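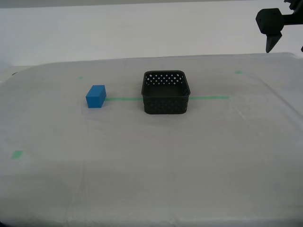 Collecte de démonstrations (robotique)

La collecte de démonstrations est l'opération par laquelle on enregistre des exécutions d'une tâche par un robot, le plus souvent guidé par un opérateur humain, afin de constituer les exemples dont un système d'apprentissage tirera une politique de commande. Elle relève de l'apprentissage par imitation. Chaque exécution enregistrée porte le nom d'épisode ; un ensemble d'épisodes portant sur une ou plusieurs tâches forme un jeu de démonstrations.

Terminologie

Le terme anglais demonstration est parfois rendu par « trajectoire », mais les deux mots ne se recouvrent pas entièrement. La trajectoire désigne la suite des états du robot, alors que la démonstration comprend aussi les images, les commandes envoyées et, selon les formats, une consigne rédigée en langue naturelle. On parle d'essai pour une exécution qui n'a pas encore été validée.

Modes de guidage

Dans le guidage direct, l'opérateur saisit le bras et le déplace à la main, les moteurs étant mis en compensation de gravité. La méthode demande peu de matériel, mais la main de l'opérateur entre souvent dans le champ des caméras.

La téléopération sépare l'opérateur du robot. Elle passe par une manette, une souris à six degrés de liberté, un casque de réalité virtuelle ou un bras maître de même cinématique que le bras esclave. Le bras maître facilite les gestes qui approchent des limites articulaires. La manette convient aux tâches de prise et de dépose, où la pince reste le plus souvent orientée vers le bas.

Poste de travail

Les postes consacrés à la manipulation sur table se ressemblent d'un laboratoire à l'autre : un plan couvert d'un tissu ou d'un revêtement clair, un fond uni, un éclairage diffus, un petit nombre d'objets. Un bloc bleu et un panier noir ajouré posés sur un tissu gris pâle se distinguent nettement du fond. Le panier, ouvert sur le dessus, peut servir de récipient de dépose dans les tâches de rangement.

Du ruban adhésif de couleur, vert par exemple, est fréquemment collé sur le plan. Selon les protocoles, il délimite la zone de travail, repère les positions de départ des objets ou permet de replacer un récipient déplacé. Les marques restent en général visibles dans les enregistrements. Un modèle entraîné sur un seul poste peut s'y fier, et certaines équipes les déplacent d'une série à l'autre.

Déroulement d'un épisode

Le bras est ramené à sa position de repos, pince dégagée au-dessus du plan. Les objets sont disposés selon un tirage ou une grille. L'opérateur lance l'enregistrement, exécute la tâche, puis signale la fin. L'épisode est ensuite accepté, rejeté ou annoté. La remise en place des objets occupe une part notable du temps de séance.

Le protocole Vandach, employé pour des tâches de dépose dans un récipient, prévoit 18 dispositions initiales et quatre orientations de l'objet à saisir. Une séance y compte jusqu'à 70 épisodes. Le jeu Fitura, constitué selon ce protocole, réunit 137 épisodes retenus après tri.

Données enregistrées

Un épisode contient en général les positions articulaires, l'ouverture de la pince, les commandes et un ou plusieurs flux d'images. Les horloges des capteurs doivent être alignées. Un décalage entre image et commande passe inaperçu à la relecture, mais dégrade l'apprentissage. Le format Detex conserve les horodatages d'origine de chaque flux et laisse le rééchantillonnage à l'utilisateur.

Tri et qualité

Les critères de rejet varient. Sont couramment écartés les épisodes interrompus, ceux où un objet sort de la zone et ceux dont un flux est incomplet. Les hésitations et les reprises font l'objet de pratiques divergentes : la grille Vergara les conserve sous une étiquette distincte, au motif qu'elles montrent comment corriger une prise manquée.

Limites

Les démonstrations reflètent les habitudes de l'opérateur, en particulier la vitesse d'approche et le côté par lequel il aborde l'objet. Un fond uniforme simplifie la perception et limite la portée des résultats hors du poste d'origine.

Voir aussi

Apprentissage par imitation
Clonage comportemental
Préhenseur
Téléopération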